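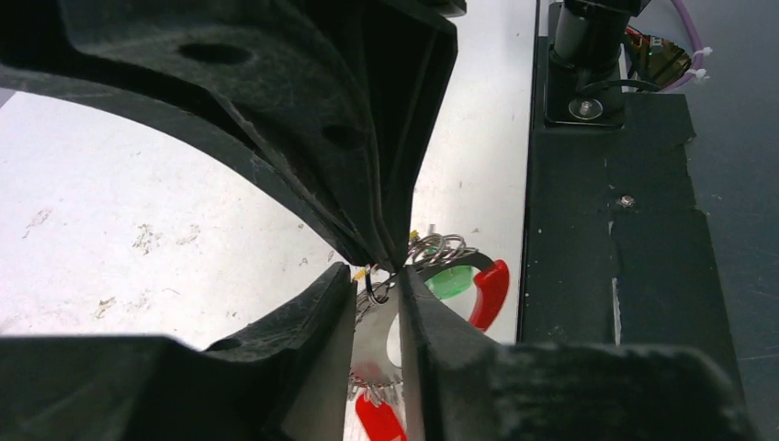
Key rings, mostly. That's what Radymyr Hrynyshyn wants to talk about, and he starts before I have my coat off. The shop opens at ten, it's a Friday in February, and there is a tray of other people's keys on the counter that he has been meaning to sort since Christmas.

"People come in for a key and they leave with the same mess they came in with," he says. "Plus one key."

Hrynyshyn has cut keys on Quezada Street for 18 years. Before that, watch straps, shoe heels, a bad year selling phone covers. The cutting is quick work. The untangling is the part he likes, and lately he has started doing it as a service of its own. You hand over the whole bundle, he takes it apart, you go get a coffee.

What's in a typical bundle? He laughs. "Split rings on split rings on split rings. Somebody gives you a key fob, it comes with its own ring, you never take it off. So now you have a ring holding a ring. Then a bit of chain that used to have something on the end."

And the plastic. He has opinions on the plastic. Little charms, clips, colored tags from gyms and swimming pools that closed. Red is the most common, he thinks, then green. The see-through kind cracks first, right by the hole. "You find half of it still hanging there. They say oh no, leave it, my daughter gave me that. Fine, I leave it. I'm not a monster."

I ask about the rings themselves, because he keeps going back to them. Cheap ones open up, he says. They look fine and then one morning there's a gap and your mailbox key is in a storm drain. He bends one open with his thumbnail to show me. Doesn't take much.

"If you can do that with your nail, throw it out."

His method, as far as I could write it down: everything off, onto a cloth. Keys in one row, not-keys in another. Then he holds up each key and asks what it opens. Most people get through the first few ok and then go quiet. Ottar Solheim, who runs the shoe repair at the back of the same shop, says this is the best part of the day.

"You can see them thinking," Solheim says. "Was that the old apartment? The bike? One man had a key to a boat. He sold the boat."

The keys that open nothing go in a jar. Hrynyshyn wont melt them or sell them, and he won't say why he keeps them either. At last count there were 200 in there, and he's since moved to a bigger jar.

Then it goes back together. One ring for the door, one for work, a clip between them so you can hand over the car without handing over the house. No more than 3 rings in all. Small coils he saves for charms, never for keys – too fiddly, he says, and they snag on the teeth.

Does it last? Shrug. Some customers are back within the year with the whole lot jammed on one ring again, a bottle opener and a plastic strawberry besides. He charges them the same.

His own keys? He goes a bit pink. Digs in his apron, puts them on the counter. It's a fistfull. Chain, rings, something red, a tag with the number 2613 that he says is from a locker.

"Which locker?" Solheim calls from the back.

Hrynyshyn doesn't know. He puts them back in the apron and goes to open the door, where a woman is already waiting with hers in her hand.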